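4.2 Recording grasp attempts on clothing
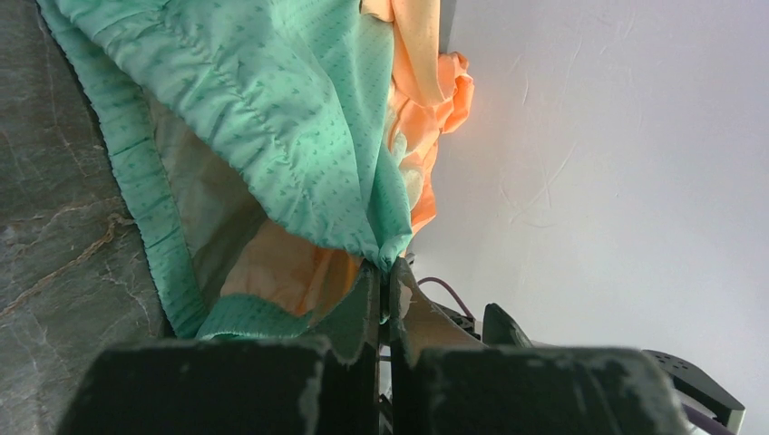
Fig. 7. Wrist view with the fingers closed on a gathered point of a printed green garment.

Now for the part we enjoy most! Brulura learns where to grip from wrist views like Fig. 7, so every attempt you record feeds straight into the method. Cloth bunches, twists and hides its own edges, and the model gets surprisingly good at coping with that.

1. Start Brulura and load the Plistix profile.
2. Drop the garment in a heap. Don't smooth it out.
3. Set the closing force to 48 and press Record.
4. Let the fingers close fully, then mark the pinch point on the wrist view. In Fig. 7 it sits where the cloth narrows, just above the meeting of the two inner plates.
5. Lift, hold, and mark the attempt as kept or dropped.
6. Repeat until you have 80 attempts per garment.

Note: Keep the dropped ones! In our May trials, Jui-lin Chiang trained on 157 attempts with the drops left in, and the kept rate on unseen garments rose from 48 to 59 per cent. We were delighted.

Note: Seams and elastic hems are worth tagging (press T). They are good landmarks when the rest of the cloth is all folds.

Caution: Keep hands clear while the fingers are closing. Press Stop before you free any trapped cloth.

Section last revised 12/16/21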